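买机械臂之前，先把夹爪的钱算清楚
Sturklow 装配车间的一份采购清单，和它改了三遍的理由
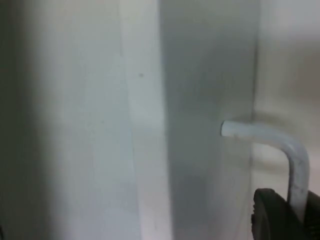

Renzo Negri 的预算表第一版只有两行：机械臂，安装费。等到五月定稿，它已经长到满满一页，而他说起后来添上去的那些条目，比说机械臂本身还要起劲！Sturklow 是一家做柜体和小型家具的厂子，工位窄，板件白，反光又厉害。深灰色的夹爪手指伸到面板旁边，紧挨着一根弯成直角的白色细杆，留给它转身的地方实在不多。Negri 正是看着这样的工位，把“指尖备件”单独列成了一项。

这一项的金额是989欧元，含两套不同宽度的手指。腕部相机另算，1,802欧元，连支架和线缆在内。起初有人觉得相机可以缓一缓，负责试用的 Mayuree Sukprasert 不同意。她的道理很实在：白杆配白板，光线稍一变，边缘就糊成一片，近处看不清，后面的抓取程序写得再漂亮也是白搭。她还顺手要来了一盏漫射灯，175欧元，全表最便宜的硬件，也是她最喜欢的一件。

真正让人佩服的是时间预算。集成商 Latau 的报价里写着96小时调试，Sturklow 把它拆成两段，前一段只练直杆和平板，后一段才碰弯头件。这样一来，付款也跟着分成两笔，前一段验收不过，第二笔就先不付。我看过不少工厂的设备计划，肯把练习时间写进合同的，真不多见。

另一家供应商 Kaewmanee 给过更低的总价，可是手指更换要返厂，来回得停线。Negri 把停线的损失加进去重算，差价几乎没了。他建议同行也这么列表：先写工件，再写手指，然后是相机和灯，机械臂型号放到最后再填。

下一步，他们打算把同一套表格用到 Dradesis 系列的抽屉线上。Sukprasert 已经在收集样件了，桌上摆了一排，她挨个试着抓，兴致高得很。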